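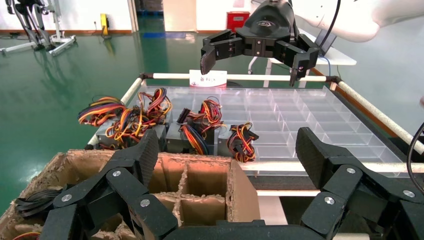 Lurnville District Football League - Member Forum
Board: Kit and Equipment
Topic: Proposed change to the away kit rule for next season

League_Secretary wrote:
Member clubs are invited to comment on the proposed change to Rule 36, which governs change kits. Under the present rule, each club registers one home kit and one away kit, and the visiting club changes where there is a clash. The proposal would require every club in the top two divisions to register a third kit before the opening fixture. The referee would have the final say on which combination is worn.

The proposal follows 3 matches last season in which neither registered kit of the visiting club was acceptable to the referee. In each case the match was played in training bibs. Comments will be accepted in this thread until the end of March, after which the matter goes to a vote of clubs.

Please keep replies to the subject of the rule. Questions about individual match reports should be sent to the league office.

CakwoodTown_Admin wrote:
Cakwood Town supports the proposal in principle. Our club was the visiting side in one of the matches mentioned. We play in dark green at home and navy away, and our hosts that afternoon wore black. The referee was correct to reject both. The bibs carried no numbers, and two cautions were later recorded against the wrong player. It took five weeks to have those corrected.

We would ask that the rule say plainly whether shorts and socks form part of the third kit. The draft refers only to "kit."

OldMillRovers wrote:
Old Mill Rovers is opposed. A full set of shirts for our first team squad, with numbers and the sponsor's name, was quoted to us at 800 dollars by our present supplier. That sum is more than we take at the gate in a good month. We do not believe a club should be asked to spend it on shirts that may be worn once, or left in a bag all season.

The problem as described is that some clubs have registered two dark kits. The simpler answer is to refuse to register them. Rule 36 already gives the league office the power to approve colors, and it has not been used in the time I have held this post.

M_Blackwood wrote:
I write as a registered referee and not on behalf of any club. I had charge of one of the matches in question.

The previous reply is partly right. Two dark kits should not be approved together. However, a light away shirt would not have settled my match, as the home side played in white and sky blue halves. The visitors had red and white stripes at home and plain white away. Both were perfectly reasonable choices when registered. From the far side of the field, under the lights, I could not have separated them from their opponents with confidence.

Striped and halved shirts cause more difficulty than dark ones. I would encourage the league to look at that before it looks at cost.

Mortimer Blackwood

OldMillRovers wrote:
With respect to Mr. Blackwood, the club in question could have been told in the week before the match. Fixtures are published in August. Any club secretary can look at the list of registered colors and see where the clashes fall. If the home club is then asked to change instead, no new shirts are needed by anyone.

CakwoodTown_Admin wrote:
Home clubs will not agree to that. Ours would not. Supporters expect to see the home colors at home, and our shirt sponsor's agreement covers the home shirt only. If we were to wear navy in our own ground we would have to write to the sponsor each time.

I accept the point about the published fixtures.

Uthai_K wrote:
I manage the kit for Okafor Athletic and would like to add some practical information.

We have registered a third kit by choice for several seasons. It is a plain yellow shirt with no sponsor and a single-color number. We ordered from the Jesano teamwear catalog, using the stock design without changes, and the cost was well under half the figure given above. Most of the expense in a club shirt comes from the printing. A plain shirt is also easier to replace when one goes missing, and one does go missing every year.

We wear the same black shorts with all of our shirts. If the rule were to demand separate shorts and socks, I would have to change my view of it.

Uthai Kamolrat
Okafor Athletic

Northbank_Jrs wrote:
May I ask whether youth teams are included? The draft says "clubs in the top two divisions," and our under-sixteen side belongs to a club in the second division although it plays in a separate competition. Parents pay for the shirts in our case.

League_Secretary wrote:
The proposal would apply to first teams only. Youth and reserve sides are not affected, and the wording will be amended to say so.

In reply to Cakwood Town, the intention is that a third kit means a shirt. Shorts and socks would need to change only where the referee finds that they clash. This will also be made clear in the next draft.

In reply to Old Mill Rovers, the league office has approved colors on the basis of the home shirt alone. That practice is under review.

OldMillRovers wrote:
I thank the Secretary for the answer. If the shirt may be plain and the shorts may be shared, our objection on cost is reduced. It is not withdrawn. We would still prefer a shared set of shirts, held by the league and lent to visiting clubs when needed. One set in orange, numbered, would have covered every match mentioned in this thread.

M_Blackwood wrote:
A shared set was tried when I began refereeing in this league. The shirts were held at one ground and were needed at another, 50 miles away, on the morning of a cup tie. They arrived at half time - unwashed, as I recall. I would not recommend a return to it.

Uthai_K wrote:
Sizes would be a further difficulty. Our goalkeeper and our left winger could not share a rail of shirts, and a league set would have to fit every squad in both divisions. On goalkeepers, the draft does not mention them at all. A yellow third shirt is of little use if the opposing goalkeeper is also in yellow, and that has happened to us.

CakwoodTown_Admin wrote:
Agreed on goalkeepers. Could the next draft require clubs to register goalkeeper colors at the same time as the others?

League_Secretary wrote:
Goalkeeper colors will be added to the registration form. The revised wording of Rule 36 will be posted on this board before the vote, and this thread will stay open for comment on it. Old Mill Rovers may submit the shared set as a separate amendment if it wishes, provided that a second club supports it in writing.

OldMillRovers wrote:
We will do so. Any club willing to second the amendment is asked to contact me by private message.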